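Arm cell catch-up, Wednesday, 2 pm, small meeting room
Present: Orestis Alexiou, Kumudini Miah, Zsófia Tóth, Makis Tzanetos, and me (Aliki Tsolakis) on the keyboard. I wrote these up the same afternoon, so if I've put words in your mouth, sing out before Friday's coffee and I'll fix them.

1. Last time's actions
Makis has moved the Vorum controller settings into the shared folder (finally!). Kumudini still owes us the cleaning sheet and says it's half done. Orestis was meant to chase Dakeck for the spare finger tips and has, twice, and we're waiting on a price.

2. Where the cell is up to
We had the simulated cell up on the big screen for most of this one, because Orestis wanted everybody looking at the same thing before we started arguing about heights. Arm on the pillar, gripper pointing down over the table, plate in its black holder on the grey tray with the dark block behind it. We all agreed the layout stays as is until the finger question is settled.
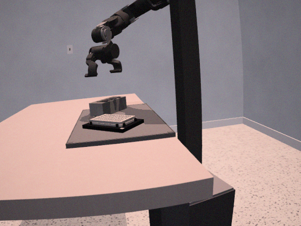 Zsófia went through the cycle log. The Premen job has run 3,590 virtual cycles since we reset the count, and 79 of those stopped on a grip fault. She sorted them by position and most came from the same end of the tray, which made Makis sit up a bit, as he'd been blaming the speed. He's happy to leave the speed alone for now. I asked whether we could trust the simulation on this and we had a good long ramble about friction values (I've spared you). Short version: it's good for clearances and travel, and we don't lean on it for how hard the fingers squeeze.

Park position: agreed to keep it high and over the left of the table. Kumudini likes it there, she can get a cloth across the tray on the real one without ducking.

3. Gripper and fingers
The long item, as usual. Orestis wants the open width written down at the start of every shift, along with the height of each finger tip above the tray. If one reads lower than the other it goes in the book, and whoever's on doesn't fiddle with the offset to make the number look nice. Makis pleaded guilty to that one and we moved on.

Zsófia put up some close views from the simulation and we talked about the seams in the housing. On the real gripper that's where the dust gets in, so it's a dry brush along the seams first, then a lint-free cloth, and no spray anywhere near the slot beside the finger. Kumudini will put that on the cleaning sheet in big letters.

The finger screws get checked at cycle 347 after a change and then every Monday. I said 347 was a daft number to ask people to remember, and Orestis said it's what the old Paiva procedure had and he'd rather keep it till we've got our own figures. Fine, 347 it is! 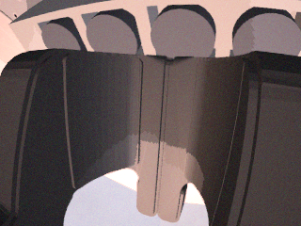 Do we have to re-teach the plate position every time the fingers come off?
Only if the touch-off check against the holder is out by more than the limit on the sheet. Otherwise run the check, write the result in the book and carry on.

4. Fault 181
Comes up when the gripper is told to close before the arm reports it has arrived. Makis has put a short wait in the simulated program and will leave it running overnight before it goes anywhere near the real cell.

5. Actions
Orestis: ring Dakeck again about the tips.
Kumudini: finish the cleaning sheet and stick a copy inside the cabinet door.
Zsófia: plot the 79 grip faults by well plate position and bring it along.
Makis: overnight run for fault 181, results to all of us.
Aliki: buy a new log book, the old one's falling to bits.

Closed at ten past three. Same room next time, and Makis is bringing the biscuits.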